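[manip-hw] Re: Curer hand vs Trosska hand on the fridge task
From: Nermin Bayram
Date: June 11, 2022

Necati Şimşekoğlu wrote:
> We have to pick one hand for both wrists before the July build. On the
> bench the Trosska closes faster and the Curer has the better thumb. Does
> either of those matter once the hand is on the humanoid and has to deal
> with an appliance door and a fruit basket? Also, did you change the wrist
> gains between the two? If you did I can't use the comparison.

To the last point first: no. Wrist and elbow gains were the same for both hands, set in the Namden controller at the start and left alone. The only thing swapped on the software side was the finger map.

The task is the one we agreed on. Open the upper door of the fridge, move fruit between the shelf and the yellow basket on the desk, close up. Each hand got 19 full cycles, teleoperated, same operator. I logged finger current, wrist torque and head video throughout.

Transport is the dull part and I'll deal with it quickly. Once a piece of fruit is in the fingers, both hands hold it through the whole shoulder range, including the high reach into the upper compartment, where the forearm is well above the elbow and the operator has the worst view from the head.

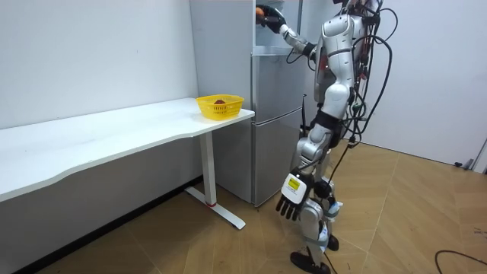 Grip current at that height was 12 per cent lower on the Curer for the same fruit. I put that down to the thumb sitting further round, so the load goes into the finger links and less of it into the tendon. The Trosska gets there by squeezing harder. It doesn't bruise anything, but its motors run warmer over a long session and the firmware starts derating without telling the controller.

The middle of the cycle, shelf to basket and back, is where I expected the closing speed to show. It doesn't show. The arm takes so much longer than the fingers that the Trosska's advantage disappears into the operator's settling time over the basket. Median cycle times differ by less than the spread within either set.

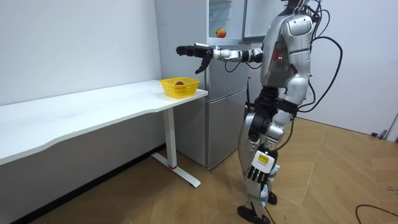

Necati, reading a draft of this, objected that settling time is an operator effect and that a scripted approach would bring the closing speed back into play. Fair, up to a point. I replayed one recorded Trosska trajectory open loop with the close command moved earlier, and it saved time on paper. It also shut the fingers before the palm had stopped moving. I wouldn't run it that way near a basket rim.

The door is what separates the two hands. There is no handle we can use from the side we approach, so the fingertips have to go in behind the edge of the upper door and pull. Fingertip profile decides it. The Trosska tip is wide, and the operator has to roll the wrist to find the gap. The Curer tip is narrower and tolerates a poor first placement. Most of the Trosska retries were at this step, and most of its wrist torque peaks too. 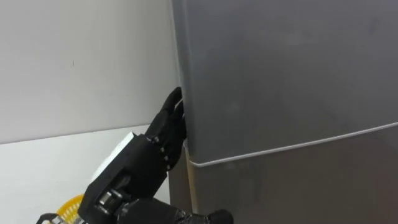
Head camera, fingertips at the edge of the upper door.

The head camera helps less here than you would think. The hand and forearm take up a good part of the view just when the operator wants to see the gap, and the panel is smooth grey with little on it for depth. We ended up relying on the wrist torque trace as a contact cue — crude, but it worked with both hands. A wrist camera would be better. Gezer has a small one that should fit under the cuff, and I've asked for the drawing.

Basket picks were close. When two pieces of fruit are touching, the operator has to get one finger over the top and bring the thumb down between the fruit and the basket wall without catching the mesh.

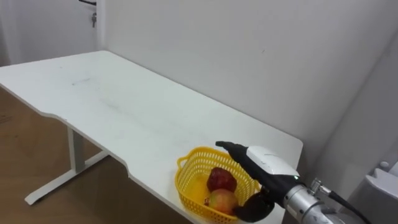

Approaching from above with the index finger straight and the thumb already curled gave the fewest retries, so I made that the default pre-grasp for both finger maps. It costs nothing on the Curer. On the Trosska the thumb can't be commanded separately below a certain flexion, and the pre-grasp is approximate. You can see it in the current log as a short plateau before contact.

Cable routing is a separate problem and the choice of hand doesn't fix it. At full reach the shoulder loops pull on the harness and I see a torque offset with no load. I subtracted it from the figures above. If anyone has a better path down the back of the torso, send me a sketch.

My recommendation is the Curer on both wrists, with the Trosska kept as a bench spare. The remaining risk is the thumb gearbox. Ours has almost 1,238 close cycles on it and there is a little more backlash than when it was fitted. I haven't measured it properly and would like to before we order 2 more.

Logs and both finger maps are in the usual directory. The Trosska current files need the old parser.

Nermin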